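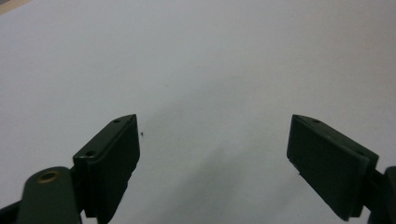

本讲的内容是手持式夹爪的比较试验,重点放在腕部相机和手指之间的关系。上一讲我们谈了机械臂的控制器,有几位同学课后问我,为什么换了一副手指以后,原来训练好的抓取程序就不太准了。这个问题正好是本讲的出发点。请先看两根手指的内侧面:在相机的视野里,右边那根手指露出一个宽大的平面,左边那根的内侧面却很暗,几乎是黑绿色。两根手指形状相近,可是在图像里,它们给程序的信息并不相等。如果你写的分割程序只用一个固定的亮度阈值,那么左指的内侧面和它旁边的深色结构很容易连成一片。请各位在做第一个练习的时候记住这一点。

一、本讲的目的

学完这一讲以后,各位应该能够做下面的事情:会检查一副夹爪的张开姿态,会在白色背景上取得参考图像,会比较两种手指在同一台相机下的差别,并且会把比较的结果写成别人看得懂的记录。最后一项常常被轻视。我批改过的实验报告里面,数据做得好而文字看不懂的,比数据做得不好的还要多。

本讲使用三种夹爪。第一种叫 Fimmont,是平行移动的,两根手指沿着一条直线开合。第二种叫 Hultska,是连杆式的,手指开合的时候会走一小段弧线。第三种叫 Stelmakh,也是连杆式的,但是指尖加了一层软垫。控制器统一使用 Humano,这样在比较的时候就不会把控制器的差别算到夹爪的头上。我知道有的小组更习惯用自己的控制器,这次请暂时不要换。

二、几个词的用法

为了避免误会,先把几个词说清楚。我自己学中文的时候,“夹爪”“手指”“指垫”这几个词用得很乱,后来读别人的报告,发现很多人也是这样。

夹爪:指整个工具,包括手指、连杆、驱动部分和外壳。
手指:指夹爪末端直接接近物体的那一块。左右各一根。
指垫:指手指内侧接触物体的面。如果手指没有单独的软垫,指垫就是手指本身的内侧面。
张开量:指两根手指的指尖之间的距离,单位是毫米。请不要用控制器里面的计数来代替毫米。
参考图像:指在没有物体的时候,夹爪张开,对着单色背景拍的图像。

关于张开量和计数的关系,请看一个例子。在讲台上的那一副 Hultska 上,张开量为 80 毫米的时候,控制器的读数是 3483;张开量为 40 毫米的时候,读数是 2546。有同学会马上用这两个点画一条直线,然后用它推算其他位置。对于平行移动的夹爪,这样做的误差比较小。对于连杆式的夹爪,读数和张开量之间是一条曲线,两个点是不够的,至少还要在中间再量几个位置。请用卡尺量,不要用图像估计。

三、为什么要用白色背景

参考图像的作用是告诉程序:在没有物体的时候,视野里应该有什么。背景越简单,夹爪的轮廓越容易取出来。白色而且不反光的表面是合适的,深色手指在上面的边缘很清楚。

但是白色背景也有自己的困难。第一是影子。夹爪离表面近的时候,会在表面上留下一片柔和的灰色,边界不清楚。人看的时候不觉得有问题,程序却可能把它当作一个很淡的物体。第二是小的脏点。一粒很小的黑屑,在图像里只占几个像素,但如果它正好在指尖旁边,就可能影响边缘的位置。第三是背景的边缘。如果白色的表面不够大,角落里会露出别的颜色,自动曝光的结果也可能跟着变化。

处理的方法不复杂。影子可以用多张参考图像来学习,也可以把灯的位置改一改。脏点请在拍摄以前擦掉;如果拍完才发现,请在记录里写明位置,不要用软件把它涂掉。涂掉以后,图像就不再是原来的数据了。背景的边缘可以在计算时用一个固定的遮罩去掉,遮罩的范围也要写在记录里。

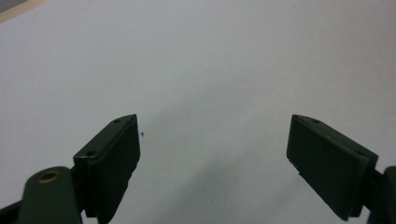 图2 参考图像:夹爪张开,指间无物体。左指上端右侧的表面有一个小黑点。

请各位用图2做一次练习,题目是“哪些东西可以用来判断手指的姿态”。很多人首先想到手指的外轮廓,这没有错,不过外轮廓在光线变化时会移动一两个像素。我建议同时利用手指顶面上的小圆孔。孔的中心可以用拟合的方法求出来,比一条模糊的边更稳定。左指上看得到两个孔,右指上只看得到一个,所以左右两边不能使用同一套计算方法。对右指,可以用一个孔加上一条直边来确定方向。左边连杆上还有一个黄铜色的圆环,颜色和周围的深绿色差别很大,用颜色来找它是很方便的。但是请注意,圆环在连杆上,不在手指上,连杆式夹爪开合的时候,这两者的运动不一样。

四、比较试验的步骤

每一种夹爪都按照同样的顺序来做。顺序如下。

1. 把夹爪装好,检查螺钉,然后用手轻轻推手指,感觉有没有间隙。如果有明显的间隙,先记录,再继续。
2. 接通 Humano,等自检完成。自检的时候手指会动,请把手拿开。
3. 把夹爪张开到 80 毫米,用卡尺确认。
4. 对着白色表面拍参考图像。相机的曝光和白平衡请设为手动,三种夹爪用同一组数值。
5. 把张开量改为 40 毫米,再拍一组。
6. 回到 80 毫米,重复第四步。把前后两组图像对比,看手指是不是回到了原来的位置。
7. 开始抓取试验。物体依次为木块、纸杯、软海绵。每种物体的放置位置用铅笔在纸上标出来,标记要画在参考图像已经拍完以后的另一张纸上。
8. 试验结束后,不要马上拆夹爪,先看一遍数据是否完整。

第六步经常有人跳过去。他们的想法是,控制器的读数回到了原来的数值,手指自然也回到了原来的位置。对于连杆式夹爪,这个推理不成立,因为连杆的轴孔里有间隙,从大往小关和从小往大开,停下来的位置会有一点不同。读数测的是电机这一端,我们关心的是指尖那一端。

还有一点,手持的时候请尽量让夹爪的高度保持不变。高度变了,影子的深浅也会变,两组参考图像就不容易比较。可以在桌边放一个支架,把手腕靠在上面。

五、三种夹爪的初步意见

下面是我和助教 Bohdana Mykhailiuk 在准备课程时得到的印象,不是最后的结论,各位的数据可能和我们的不一样,这很正常。

Fimmont 的优点是容易计算。手指走直线,张开量和读数的关系简单,初学者半天就能写出可以用的程序。缺点是外壳比较宽,在箱子里取东西的时候,外壳经常先碰到箱壁。Bohdana 试过把手指加长,结果指尖变软,夹木块的时候向外弯。

Hultska 比较轻,手持一个下午也不觉得累。它的手指合上的时候走弧线,所以指尖的高度会变化。夹薄的东西时要特别小心,合到一半时指尖可能已经碰到桌面。我的做法是在程序里加一张高度补偿表,这张表要每一副夹爪单独测量,不能互相借用。

Stelmakh 夹纸杯最好,软垫不容易把杯壁压坏。但是软垫会变形,在图像里它的边缘每次都不完全一样,前面讲的拟合方法就要修改。软垫还会粘灰尘,每次上课以前请用干净的布擦一遍。

如果只能选一种,我会按照任务来选,不会按照名次来选。各位在报告里也请不要写“某某夹爪最好”这样的句子,要写清楚是哪一种物体、哪一个张开量、哪一种光线。

六、记录的写法

每一组试验写一页就够了。页首写夹爪的名称、控制器的版本、相机的设置和操作的人。中间写每次抓取的结果,只写“成功”“滑落”“未接触”三种,不要自己增加别的词。页尾写异常情况,例如背景上有脏点、灯被移动过、螺钉松了等等。

图像的文件名请按照“夹爪名称、张开量、序号”的顺序来写。去年有一个小组交来的图像全部叫“新图”和“新图二”,我们花了很长时间才弄清楚哪一张是哪一副夹爪的。

滑落的那些图像请一定要保留。有的同学觉得失败的图像没有用,交上来以前就删掉了,这样我们就没有办法分析滑落的原因。

七、课后作业

作业一:用自己小组的参考图像,求出左指上各个圆孔的中心,并说明使用的方法。每个中心请在不同的图像上求多次,给出平均值和标准差。

作业二:画出 Hultska 的读数和张开量的曲线,除了课上给出的两个点以外,还要有自己量的点。张开和合拢两个方向分别画,用不同的颜色。

作业三:用不超过一页的文字,讨论影子对分割结果的影响。可以做一个小试验,只移动灯,其他条件都不动。

作业四(选做):如果把手指换成白色,在白色背景上会有什么问题?请提出一种背景的颜色,并且说明它对相机白平衡的影响。

作业在四月的第一次课以前交给 Bohdana Mykhailiuk,纸质的和电子的都可以。需要借卡尺的小组请提前一天告诉她。下一讲的内容是相机的安装角度,请把本讲的参考图像带来,我们会继续使用。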